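Bedroom doors: squeaks, sticking and other small fixes

I put off fixing our bedroom door for a whole winter, and then it took me less time than a cup of coffee! So here's everything I've picked up, mostly from my neighbor Bogdan Kozłowski, who has hung more doors than I've walked through.

Start with the squeak. Pop out one hinge pin at a time (leave the others in, please), wipe it clean with an old sock and rub it with a bit of plain candle wax.
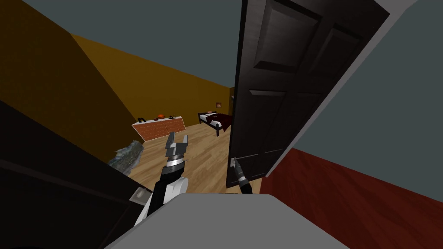
Oil works too, but it drips and collects dust – I went back to wax after one summer of gray streaks on the trim.

If the door sticks, try the screws before you reach for the sandpaper. Mine had a loose top hinge and that was the whole problem. For a stripped hole, glue in a couple of toothpicks, let them dry overnight and snap them off flush.
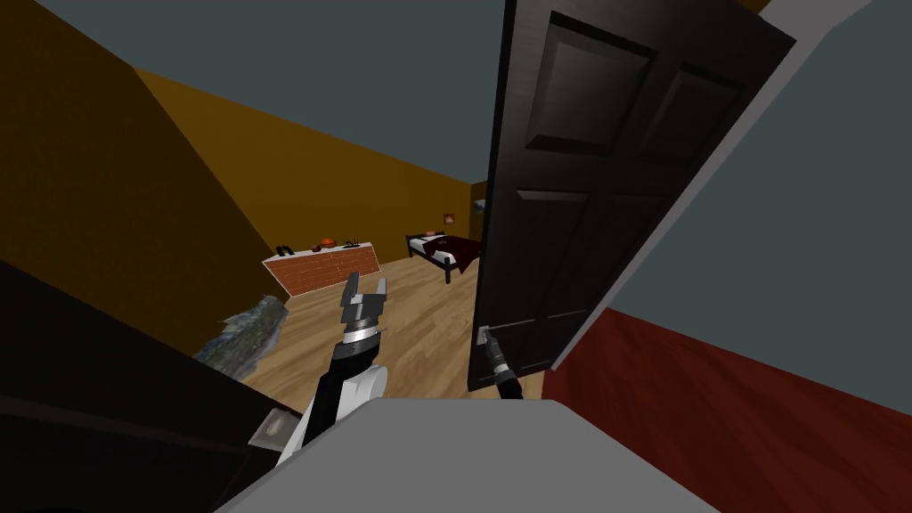

Dusting paneled doors is my least favorite job, so I do it with a soft paintbrush, top to bottom, and follow with a barely damp cloth. A near-black finish like this one shows every bit of lint, so go over it again with something dry. Small silver handles just get a drop of dish soap and a good buff.

Last thing, for scuffs on light paint: a clean tennis ball, rubbed gently. Try it behind the door first.
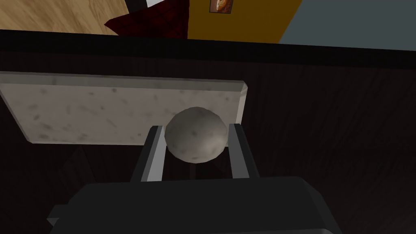

Round and gray, with darker specks

Next time I'm tackling the closet, wish me luck!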